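Likholm Kitchen Trials: Common Questions

Can a robot do kitchen prep yet?
Some of it. Ours can move dry goods between containers, wipe a flat counter and stack trays. It is slow, and a person still sets up the station.

How slow?
A cook fills a tray in under a minute. Our arm takes 11 minutes on a good run.

How many runs have you done?
433 at the Abreu site, and roughly 2903 counting the other kitchens. The September runs are included in both.

What does it have trouble with?
Cloth, anything wet, and small loose food. Towels fold in a different way each time. Shiny pans are hard too, as reflections confuse the depth reading. Tudor Rusu is working on that part.

Does it need special pans?
No. We use ordinary steel hotel pans and don't mark them.
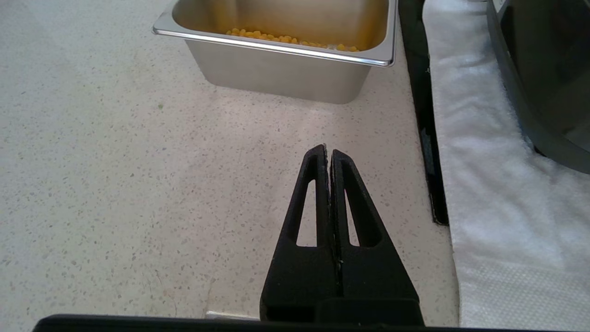 Corn in a hotel pan, with the gripper fingers closed.

Why corn?
It's cheap, and spills are easy to spot and weigh. Rice comes next.

Can I leave it running overnight?
Not at present. One trained person has to be in the room, and no one works within reach of the arm while it moves.

Can I buy one for my home?
No. Komuneck, the version for shared kitchens, is in testing at 2 sites. We have no home model planned.

Who do I ask about hosting a trial?
Write to Tihomir Vukčević at the Nellotis office. Include the length of your counter and your opening hours.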